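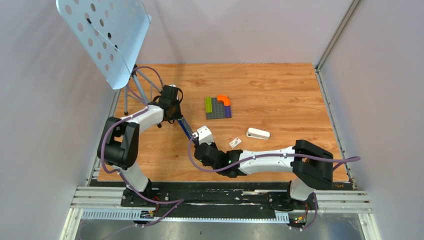

Deschamps told me the two-arm kit from Pluveo was the first one the workshop hadn't sent back, and I wanted to know why. We ended up talking for most of an afternoon — mostly about fingers!

"The arms are fine, everybody's arms are fine," I heard more than once. "You pay for the grippers." The Pluveo ones come with a textured inner face, and a spare pair is 404 dollars (ouch). I asked about small office stuff, staplers and so on, where the older Cokau set used to let go.

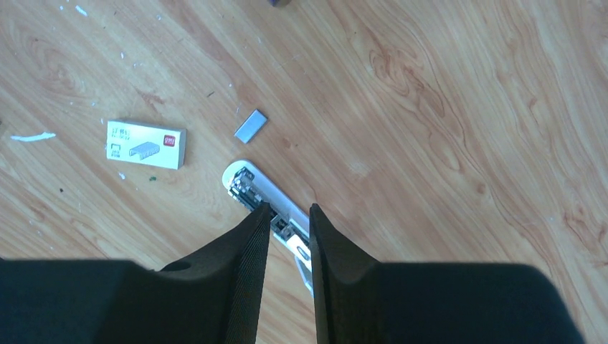

I'd also been wondering about setup, so I asked how long it took. "Three days, and one of those was cables." The manual got a groan. Support got a much kinder word — 11 emails, all answered.

Would the shop buy a second kit? "In May, if the price holds. And if Jekora doesn't bring out theirs first." I'm going back to see which one it is.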